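Speaker notes: Keeping a repair log that other people can use

Posted by Bevan Halliday, September 16, 2019
Filed under: Talks and handouts, Workshop life

Several people asked for my notes from the Cirnside open day. I have tidied the spelling and left the rest as it was. Timings are in brackets.

Opening (2 min)

Say hello, say which workshop I'm from. Ask who has ever opened something up to fix it and found that somebody had been in there before them. Wait for hands. Ask who knew what that person had done. Fewer hands, usually.

The talk is on paper, mostly. Ours is a bound A5 book with the pages numbered by hand. Pass the old one round, and ask for it back.

The sewing machine (4 min)

Tell the Courtois story. Treadle machine, came in during May with a skipping stitch. I spent an evening on the hook timing. Nam-gil Woo had set the same timing the winter before and written "adjusted, fine now" in the book. He hadn't written which way he moved it or how far. I moved it back to where it had been when it was faulty.

Pause here. Nam-gil will be in the room and has agreed to be named.

Read out the entry as he would write it now: what the owner said was wrong, what he found, what he changed, what he left alone. Four lines. It takes him as long as the kettle does.

What goes in an entry (6 min)

Start with the owner's own words. "Makes a noise like a goose" is a better record than "noisy".

Write down the parts you took out, even the ones you put straight back. Screw lengths, if they differ. I lost a whole Saturday to a long screw in a short hole, and the case of that radio still has a dent in it.

Put the failures in. We went back over 27 entries from the first year and 21 of them were successes, and I know for a fact that our success rate was nothing like that. People weren't writing up the ones that went home in a carrier bag. Those are the pages I look for most now.

Sign it. Initials are no good once the group gets past a certain size — we have had two NWs.

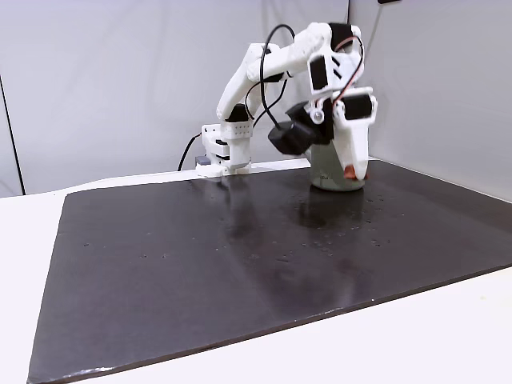

White printed arm on a dark mat.

Labels (4 min)

Masking tape and a soft pencil. Biro fades on tape and marker bleeds. Page number from the book goes on the tape, tape goes on the object, on the underside if the owner minds. Flilov tried coloured stickers and the colours meant different things to the morning and evening groups by the end of the month.

Loose parts go in a jar lid, the lid goes in a bag, and the page number goes on the bag.

Paper or computer (3 min)

This will come up, so deal with it before questions. Pustlow keep theirs in a spreadsheet and are happy with it. I find people will write in a book with oily hands and won't touch a keyboard. If you do use a spreadsheet, print it every so often.

A book with 50 pages lasts us a season. Buy the next one before you need it.

Questions

If it's quiet, ask Nam-gil about the goose.

Comments

Marge T: We started a book after hearing this. Already had an argument over whether tea stains count as damage.

fenlander: Disagree on biro. Mine has lasted four years on tape inside a clock case. Might be the light that does it.

Bevan Halliday: Could well be the light. Ours sit on a windowsill.

Oswin: Do you let owners read their page? We do, and they often correct it.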